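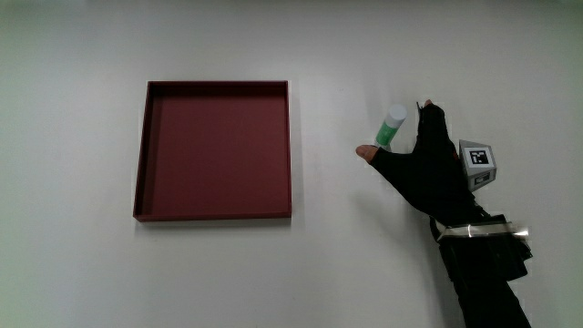

4.2 Sorting small bathroom items

Tidying away small personal items is a chore most people finish without thinking, and we picked it as our second task because it looks so easy on paper. The goal is to take one object from the hand or a nearby surface and set it down inside a shallow tray so that it stays there. Figure 3 gives a sense of the scale involved: the small green-and-white bottle is only about as long as a finger, held at a tilt between thumb and index finger, and the square red tray has very low sides to keep it in. People adjust a grip like this all the time. They roll the item a little, feel the edge of the tray, and let go at the right moment. A machine has to learn each of those habits from somewhere, and in our case it learns from people.

Figure 3. Small-item placement, human demonstration. The demonstrator wears a fingerless-tip glove with fiducial markers on an angled mount at the back of the hand.

We collected 2,000 demonstrations for this task, using the same glove as in the drawer task. The markers give us the pose of the hand, and the bare fingertips matter more than we first expected. An early version of the glove covered the fingers completely, and our demonstrators fumbled caps and tubes in ways they never would at home. With skin on the object they went back to their normal, quick, slightly careless style, and that style is exactly what we want the policy to see!

The policy was trained on Karaki, our shared imitation model, and run on the Terno arm with the two-finger Draletti gripper. We did no extra tuning for object shape. On items seen in training, the arm placed the object fully inside the tray in 90 percent of trials. We were delighted by this. A year ago the same arm could not let go of a lip balm without knocking it over the rim.

The failures are just as interesting. Nearly all of them happen at release. Round containers roll when the fingers open, and the low sides of the tray do little to stop one that is already moving. Human demonstrators deal with this by lowering the item until it touches and pausing for a moment — a pause so short that the first version of our data filter removed it as noise. Putting those pauses back into the training set fixed many of the rolling cases, though tapered bottles still give trouble.

Speed is the other gap. The arm takes 10 seconds per item, and any of our demonstrators would have cleared a small shelf by then. For a single tray in the Grurberg test apartment this is fine. For a full bathroom cabinet it is still too slow to be useful, and Section 5 looks at where the time goes.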